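Call for participants: Strap, Cord, Lid
A handling and packing project at Karnside

Fedholm is looking for people to spend two sessions with us this November handling, untangling, wrapping and packing household things. We have 188 objects on our list and 100 places to fill. You will be paid, you will be fed, and you will get to pick up a great many strange and ordinary items and tell us what you think of them.

What the project is

Fedholm is a small studio that writes packing and storage guides. We started with a booklet for people moving in with a parent, then did one for music teachers who carry half a classroom in the back of a car. The next guide is the biggest one yet, and it covers the things that don't stack. Bowls are easy. Books are very easy. But anything with a strap, a cord, a rounded side and nowhere obvious to put your hand is another matter, and we've become a little obsessed with it!

Most packing advice is written by people who pack for a living. They have strong wrists and good habits, and they reach for the right spot on an object without thinking about it. We want to hear from everyone else. Where do your fingers go first? Do you wind the cord before you set the thing down, or after? Do you tuck a strap under, fold it over, or leave it flapping and hope for the best? We'd love to know, and we'd love to see you do it your own way.

What you'll be doing

Each session lasts 60 minutes at the table, with coffee before and something to eat after. You'll work alongside one other participant and one of our team. There are no right answers and no speed prizes. If you need a break, take one.

The first session is for handling. You'll be given objects one at a time and asked to lift them, turn them, pass them to your partner and put them down somewhere sensible. Some have cords that are a good deal longer than they need to be. Some have straps or bands that slide about. We'll ask you to talk while you work if you feel comfortable doing that, and plenty of people find it gets easier after the third or fourth object. Grumbling is very useful to us.

The second session is for packing. You and your partner will share a set of boxes, a roll of paper, soft cloths, ties and labels, and a pile of things to put away. You decide what goes with what. Then you swap boxes with another pair and unpack theirs, which is where the good conversations start. A cord that looked beautifully wound to the person who wound it can be a complete mystery to the next person along.

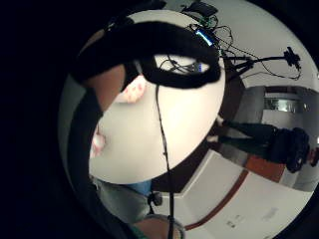 A smooth white shape, a black strap looped over the top and one thin cable hanging down the front.

We're especially interested in what people do when an object has more than one loose part to think about. Put a big pale curved surface in your hands and you'll probably hold it flat against your palm or by the rim. Add a cable and you suddenly have a second job. Add a strap and the first grip you chose may turn out to be the one you want to change. We have pages of notes on this from our pilot sessions in the spring, and no two pairs did it the same way. One pair laid every cord out in a straight line on the table before they would touch a box. Another wound everything around their hands and slid the loops off like rings. Both methods are going in the guide.

Who we're looking for

Anyone over 18 who likes handling things and doesn't mind talking about them. You don't need to be tidy. We would be very happy to have some thoroughly untidy people, and the pilot group was a bit short of them.

We'd also like to hear from you if:

you have small hands, large hands, stiff hands or long nails
you are left-handed
you have moved house more than once in the past couple of years
you've never packed a box in your life
you wear a ring or a bracelet that catches on everything
you have a method for cords that your family makes fun of

You should be able to sit or stand at a table for short stretches and lift light household items. Nothing on the list needs two people to carry. If you use a wheelchair or need a different table height, tell us when you apply and we'll set the room up for you. The room is on the ground floor and the doors are wide.

English is the language of the sessions, but everyday conversation is all you need. If you'd rather describe a knot in another language and then show us with your hands, go ahead.

Pay and practical matters

Participants receive $60 for each session, paid at the end of the session by bank transfer or check, whichever you prefer. If you come to the first and can't make the second, you're still paid in full for the first. Bus fare is paid on top, so hang on to your ticket.

Sessions run throughout November, mornings from 10 a.m. and afternoons from 2 p.m., with a small number of evening places starting at 6 p.m. for people who work during the day. The evening places tend to go first. Your two sessions will be at least a few days apart. You can ask to be paired with a friend, a spouse or a grown-up child, and we'll do our best. Be warned that couples argue more about labels than strangers do.

Everything takes place in the Serrano Room at Karnside, next to the bike racks. Come in by the side door and follow the blue signs. Parking is free in the back lot after 1 p.m. and metered on the street before that. The Pikine bus stops directly across the road.

Wear sleeves you can push up. An apron is available if you want one, and so are thin cotton gloves, although most people take them off again after a few minutes. Please leave hand cream until afterward. It makes the smooth pieces slippery and it marks the paper.

What happens to what you tell us

Our team takes written notes during the sessions. If we'd like to take a photo of your hands or of your packed box, we'll ask you first, and you can say no without giving a reason. Names don't appear in the guide unless you ask for a credit. A good number of the pilot group did, and we were delighted to put them on the back page.

If you come up with a way of winding, wrapping or tucking that we decide to include, we'll send you the draft page so that you can check we got it right. Every participant gets a printed copy of the finished guide, plus a spare to give away.

Things people have asked us already

Can I bring an object of my own?
Yes please! Bring one thing that has always annoyed you to put away, provided it fits in a shopping bag. There's time at the end of the second session for everyone to have a go at it. Take it home with you afterward.

What if I drop something?
Then it's dropped. We've picked things that are meant to be handled, there are mats on the floor, and you won't be charged for anything.

Do I have to plug anything in?
No. Everything stays unplugged throughout. We're only interested in how it's held, wrapped and packed.

Can I do more than two sessions?
Not this time, but we're keeping a list for the next guide. It will be about kitchen drawers, and we have high hopes for the whisk chapter.

Will I be shown how to do it properly?
Not before you start. Once your second session is over, you're welcome to stay on while we show you the methods we've liked best so far, and you can take a handful of cord ties home.

How to apply

Write to Notburga Wallner at Fedholm, or drop a note in the Fedholm box inside the side door at Karnside. Include your name, a phone number or email address, the times of day that suit you, and whether you'd like to be paired with somebody in particular. Then tell us, in a few sentences, about one object in your home that you dread packing and where it lives at the moment. There's no need to polish it. The note we still quote to each other was four lines long and concerned a fan.

Notburga answers all applications herself, usually within the week. If we run out of places, you'll go on the waiting list in the order you wrote, and people do drop out, so it's worth applying even if you've heard we're full.

Questions about access, pay or pairing can go to Notburga as well. The phone at Karnside is answered in the mornings, and you can stop by the Serrano Room before the 2 p.m. session if you'd like to look around first.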